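4. Surface Figure and the Placing of Tables in Shared Rooms

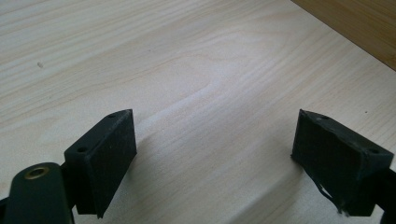 Why does the same piece of wood show straight lines in one place and nested arches in another?

The pattern depends on how the cut meets the growth rings. Where the face of the board lies almost level with the rings, the rings come out as long arches, one inside another. Where the cut crosses them more steeply, they come out as lines running close together. A single board can show both.

Figure 3. Pale wooden tabletop with an arched grain figure and finer curving lines; a darker, honey-tan wooden panel meets the pale surface at upper right.

4.1 Terms used in this section

The word "figure" is used here in the joiner's sense, meaning the visible pattern on a finished face. "Grain" is kept for the direction of the fibres. The two are often confused in the inventories we consulted, and where an entry read only "good grain" we have not tried to guess which was meant. "Cathedral" is the common trade name for the nested arches described in the answer above. It was used by all of the joiners interviewed at Baltau and by most of those at Sorau, although the older workshop lists at Sorau prefer "flame".

A surface is called "quiet" when its lighter and darker bands differ only slightly, as in Figure 3. The banding there is faint, and the arches are the most marked pattern on the wood. Quiet surfaces made up the larger part of the Vimotero survey and are treated first.

4.2 Survey method

The survey covered 1370 items of wooden furniture held in reading rooms, canteens and teaching rooms. Of these, 1194 had a horizontal working surface large enough to be recorded, and the remainder (chiefly stools, racks and narrow shelves) were set aside. Each surface was looked at twice, first by daylight with the blinds open and then under the ordinary room lighting. Recorders noted the position of any arched figure, the direction of the lines beside it, and the colour of any wooden part that met the surface.

Species was not recorded from appearance alone. Pale woods are easily mistaken for one another once they have been finished, and veneered and solid tops cannot always be told apart from the upper face. Where papers from the supplier survived, the species was entered from those. In all other cases the entry reads "pale", "mid" or "dark", following the scale set out by Kao in the first Vimotero report.

4.3 Light and the reading of figure

Recorders disagreed most often about quiet surfaces. Under even light the arches could be traced without difficulty, but a strong reflection from a window hid the finer lines and left only part of the pattern to be seen. In 77 cases the daylight entry and the evening entry gave different positions for the centre of the figure. These surfaces were visited again in March by a second recorder, Mebrat Assefa, who worked without sight of the earlier sheets. Her entries agreed with the daylight reading in all but 45 cases, and those remaining are marked as doubtful in the tables.

We recommend that daylight entries be preferred in future work of this kind. The time of day should be written on the sheet, together with the side of the room on which the windows lie. The Doucet sheets leave out both, and for that reason they could not be used in the comparison.

4.4 Where two tones meet

A separate column was kept for surfaces that meet wood of another colour. Such a meeting may belong to the design, as with a raised edge or side board, or it may come about when two pieces of furniture are pushed together. The recorders were asked not to choose between these unless they could look underneath. In Figure 3 the line between the pale surface and the warmer panel is crisp, and the panel carries a faint grain of its own.

Users of the rooms described meetings of this kind in quite different ways. Some thought that a darker neighbour made the table look cleaner and lighter. Others found the change of tone distracting when papers were spread across it, and two of the canteen managers had asked for matching sets on that ground. Neither view was linked to the age of the furniture. The replies from Sorau are fuller than those from Baltau and are given separately in section 5, with the wording of the questions.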